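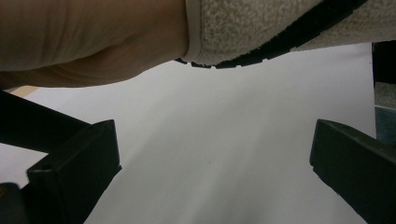 A bare forearm beside a flecked beige-gray, felt-like surface with a pale band along one end.

Omstead Introduces Cendura Knit, a Recycled Wool Blend for Contract Upholstery

KURIAN, 10/11/2025 – Omstead, a maker of woven and knitted fabrics for commercial interiors, today announced Cendura Knit, an upholstery fabric made from recycled wool and recycled polyester. The fabric is intended for seating, screens and wall panels in offices, libraries, clinics and waiting areas.

Cendura Knit contains 66 percent recycled wool by weight. The remainder is recycled polyester filament, which is added at the spinning stage to raise the tensile strength of the yarn. The wool is sorted by shade before it is shredded, and most colors in the line are made without further dyeing. Small differences in shade between production lots should be expected, and customers who need an exact match across a large order are advised to have all yardage cut from a single lot.

The fabric weighs 349 grams per square meter. It is knitted on circular machines, slit, heat set and brushed on the face side. The back is left unbrushed so that it will accept adhesive in panel work. A separate acrylic-backed version is offered for seating with tight curves, where the standard fabric may stretch out of line during stapling.

"Recycled wool has a short fiber, and short fiber sheds and pills," said Annapurna Thomas, director of product development at Omstead. "Most of our development time went into the twist level of the yarn and the brushing pressure. We gave up a little softness on the face to get a surface that holds up under daily use."

Cendura Knit is produced at the company's Kurian mill, where a new carding and spinning line entered service in March. The line has a rated output of 600 kilograms of yarn per shift. Finishing and final inspection are also carried out at Kurian. Backed fabric is sent to Stemider, Omstead's coating division, and returned to the mill for rolling and labeling.

The line launches in 6 colors, all of them mixed shades in the gray, beige, brown and blue ranges. Solid colors are under review but are not planned for the first production year. Custom shades can be quoted for larger orders, subject to the supply of sorted wool.

Routine care consists of vacuuming with a soft brush attachment. Spills should be blotted with a clean white cloth and cold water. Solvent cleaners may be used on the standard fabric after a spot test – they should not be used on the acrylic-backed version. The fabric is not suitable for outdoor use or for machine washing.

Sample cards and cut yardage are available now through Omstead sales offices. Full rolls will ship in the order in which purchase orders are received. Technical data sheets, including abrasion, pilling and lightfastness results for each color, are supplied with every sample card.

About Omstead
Omstead designs and manufactures fabrics for furniture makers, panel builders and interior contractors. Its operations include the Kurian mill and the Stemider coating division.

Media contact
Annapurna Thomas
Product Development, Omstead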